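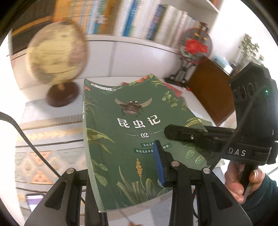 Volume 02 of 昆虫记, green softcover, beetle on the front.

Govon's junior insect books, volume 02
Rating: 2 out of 5

I wanted to like this one. The cover does most of the selling: a cartoon beetle with its tan wings spread, bulging white eyes, leaves and little berries painted around the edges in cheerful colours. The small print under the number talks about getting close to nature and exploring the insect world. Fine by me. We have a ten-year-old learning Chinese and a backyard full of bugs.

Ordered from Prorari, $20 plus shipping, and it took 12 days to get to Ramville. No complaints there. My gripe starts with the cover, which is thin and won't lie flat. It has a curve in it that a night under the dictionary didn't fix. For a softcover meant for kids I'd expect heavier stock.

Inside, the retelling is all right in places. The dung beetle chapter is good and got read twice. After that it gets chatty — lots of beetles having feelings, not much on what they eat or where you'd find one. The listing promised "real science for curious minds" and I'm not convinced. Some of the drawings are lovely and some look like they came from a different book altogether. No index either, so good luck finding the cicadas again.

The seller's page had 383 reviews, nearly all glowing, and I suspect most were written before anyone got past chapter one.

Would I buy volume 03? Probably not at that price. Borrow it if your library has a copy.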